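Hustier opens 17 new refill points for household cleaning products in Ukar and Skarov

UKAR, August 2, 2026

Hustier, the family company which makes washing and cleaning products, opens 17 new refill points in the towns of Ukar and Skarov. With this opening the company has now 73 refill points in the region. Customers can bring their own bottle, fill it with the product they need and pay only for the weight of the liquid.

The new points are placed in small grocery shops, two pharmacies and the covered market of Skarov. The range is the same in all of them: washing-up liquid, laundry liquid for white and coloured clothes, floor cleaner and hand soap. The floor cleaner is also sold without perfume, after many requests from families with small children and from people with allergies.

Hustier started to sell refills in one shop in Ukar, near the bus station. In the beginning the service was open on two afternoons per week, and the customers were mostly neighbours. Today the refill service has 1,597 registered households. Registration is free of charge and is not necessary for buying, but registered households receive a small discount on every fifth refill.
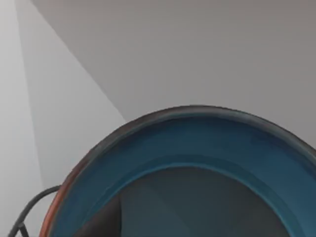 The products are mixed at the Hustier plant on the Nasution road, outside Ukar, and are delivered to the shops every week. The shops return the empty drums with the same lorry. The drums are washed at the plant and go back into use. For this reason the company asks the shops to keep the labels in place and not to use the drums for other liquids.

With the new refill points the company also changes the prices. Washing-up liquid and hand soap become cheaper in all locations, while the price of the laundry liquid stays the same until the end of December. The full price list is available in every participating shop.

Customers may use any clean bottle or jar with a lid that closes well. Bottles which contained food or drinks are accepted only if the old label is removed, and a new label with the name of the product must be put on before leaving the shop. The labels are given without cost at the counter. Persons who do not have a bottle can borrow one for a small deposit.

To mark the opening, Hustier gives away 2,000 cotton bags, printed in Skarov. Each customer who makes a first refill at one of the new points receives one bag, as long as the stock lasts.

Shops in Ukar, Skarov and the villages between them which would like to become a refill point can apply at the Hustier office. A shop needs one free wall, a water connection and a scale that is approved for trade. The company provides the shelf, the taps and a half day of training for the staff.

Contact for press and shops:
Hustier, Customer and Press Office
Nasution road, Ukar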